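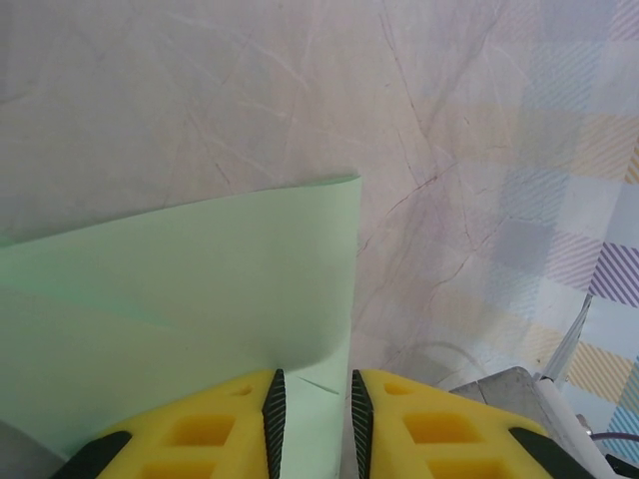

Bláthnaid Keogh asked at the Farnness run-through whether the wrist view is enough by itself, and said she would want that answered before hearing about anything else. So start there.

Short answer: for the grasp, yes. For the fold, no. Say it plainly and then move on to the setup.

Setup. Two arms, one sheet between them. A small camera at the wrist, a fixed camera on the workspace. The policy gets images and joint positions and puts out joint targets for both arms. No force sensing. Mention that early, people always ask.

The wrist camera gets the fingertips and the part of the sheet between them. It gets very little of the other arm. Pause on the slide here. Point to the fingers first, then the bend in the green sheet, because the bend is what we think the policy is using.

Data. We recorded 1000 demonstrations at Sulthorpe and kept 841. Most of the ones we dropped had one arm waiting on the other for a long time, which teaches the policy to wait. We did the filtering by hand. If someone asks for the rule, the honest version is in the appendix and it's two sentences long.

Training. Three versions: wrist only, fixed only, both. Same network, same 841 demonstrations, same number of steps. Traveo is the name of the training code, don't spend time on it.

Then the smaller set. We trained the combined version again on 400 demonstrations picked at random. It still grasped well. It folded badly — one arm would start while the other was still coming in.
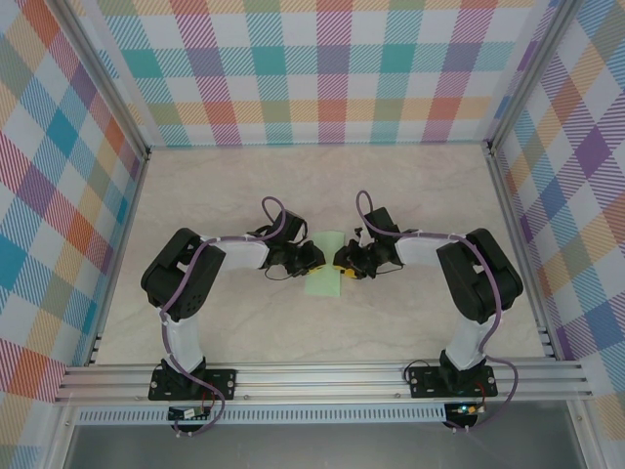
Cor De Bruijn thinks the fixed camera is doing one job only, telling each arm where the other one is, and that joint positions should already cover that. He may be right. We give the policy both sets of joint positions and the wrist-only version still loses track of the other side, but we haven't tested it with the joint input removed. Say so.

What the fixed view adds, in our reading: both grippers in one image, with the sheet under them. The wrist view can't give that.

Evaluation. 25 trials per version, sheet placed by hand, start positions marked on a printed list so that every version got the same ones. A trial counts if both corners are held and the edge is brought over. Show the table, read only the bottom row.

Limits. One type of sheet, one table, one pair of arms. 25 trials is small. The Ó Riain group does this with towels and a different gripper, and I would not compare the numbers directly.

If there's time, play the failed run from October. Leave the sound off.

Next: drop the joint input, repeat the 400 set with a new random pick, and try a second sheet size.

Home Talks Notes Slides Data Contact Back to top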